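Do you wash grapes before they go in the fridge or right before eating?

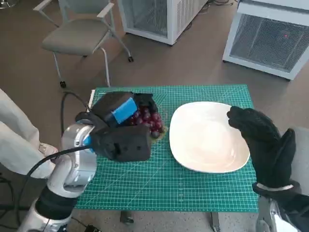 Dark red grapes over the green cutting mat

petetar_kitchen
May 4, 2023
OK settle something for me. I grew up washing the whole bag the minute it came home and my roommate Noreen thinks that's a crime. I paid $5.53 for two pounds at the Ruawai market and half of them were fuzzy by the weekend, so maybe she has a point?? How do you all do it?

yaeyoko
Team Noreen. Water sits down in the middle of the bunch where you can't dry it and that's where the fuzz starts. I leave mine on the stems in the bag they came in (the one with holes) and rinse what I want in a colander.

lurkeck53
Disagree! If they aren't washed, my kids eat them unwashed, end of story. I pull them all off the stems, wash, roll them around on a dish towel and put them in a glass container with a paper towel on the bottom. Ten days easy.

yaeyoko
Ten days off the stem? Mine go soft at the little hole where the stem was after maybe four.

lurkeck53
You're probably tugging them. Snip with scissors and leave a tiny bit of stem on each one. Takes me one podcast.

Trirnix229
I'm not spending a podcast on grapes lol. Freeze them. Wash, dry, cookie sheet, freezer, then a bag. In July that's the only way I eat them anyway.

petetar_kitchen
Frozen grapes hurt my teeth but I'll try the scissors thing with half and leave the other half alone. Does anyone do the vinegar soak? My mom swears by it.

yaeyoko
Did it once, rinsed twice, still tasted like salad. Some people like it I guess.

Trirnix229
Baking soda works fine and doesn't smell. A teaspoon in a big bowl of water, couple of minutes, rinse.

lurkeck53
Also check what shelf they're on. Mine kept freezing at the back until I moved them down to the drawer.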